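The old Dell tower had been sitting under the desk since April with the side panel leaning against the wall next to it. I kept saying I would get to it over a weekend. Last week I finally put it on its side, got the screwdriver set out of the drawer and started looking at what was worth keeping.

It came to me from the Gallegos office when they cleared out their back room. Caroline Muli got two of them and I got this one. Hers went straight to her nephew. Mine had a dead hard drive and a fan that ran at full speed from the second you pressed the button, so it wasn't going to anybody's nephew.

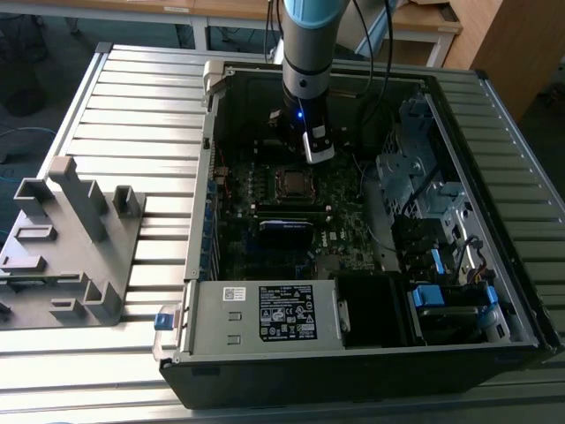 *by Getsemaní Becerra – Monday, January 13, 2025 – filed under Repairs*

What I like about these office machines is that someone thought about the person who has to open them. Anything you're supposed to touch is blue. The expansion slots have blue tabs, and there's a blue release on the end of the power supply. I have a newer case at home, a Skestilum, and changing a drive in that one takes a screwdriver and a fair amount of swearing.

The full-speed fan was my main worry. I had read all kinds of theories, from a bad sensor to a bad board. I unplugged the fan lead, looked at the pins, and one was bent nearly flat. I straightened it with a sewing needle. That took four minutes, after nine months of walking around the thing.

Next was dust. I did the drive cage with a soft paintbrush and used canned air for the power supply, in short bursts. I don't open power supplies and I'm not going to start. If this one goes, I'll buy another.
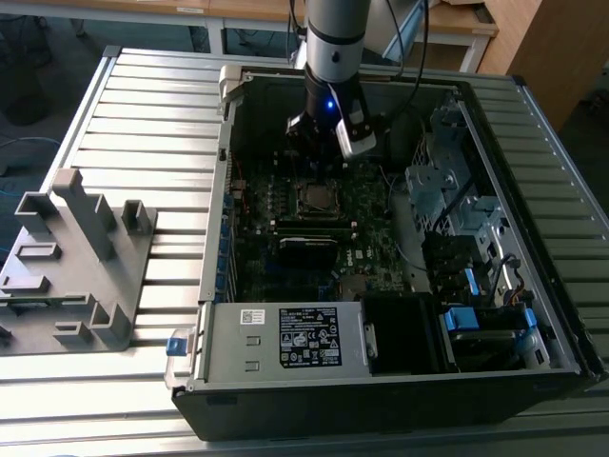 Then the processor. The old paste had gone hard and gray, like dried toothpaste. I used isopropyl alcohol and coffee filters, which don't leave lint behind the way paper towels do. Two passes on the chip, three on the bottom of the cooler. The new paste is Wirar, the small tube. I put on a dot the size of a pea and let the cooler spread it. People argue about this a lot and I have never been able to measure a difference.

I left the memory alone for now. There's a Clusine kit in my cart but I want to know the machine stays up for a week before I spend more on it. The replacement hard drive was 42 dollars, used. The seller's listing said 3,324 hours on it, and that seems fine for what I have in mind – it's going to hold scanned family photos and play music in the garage.

Still to do: find the missing screw for the side panel, change the coin battery, and decide between Mint and Debian. Caroline says Mint. I'll probably end up with Debian and then complain to her about it.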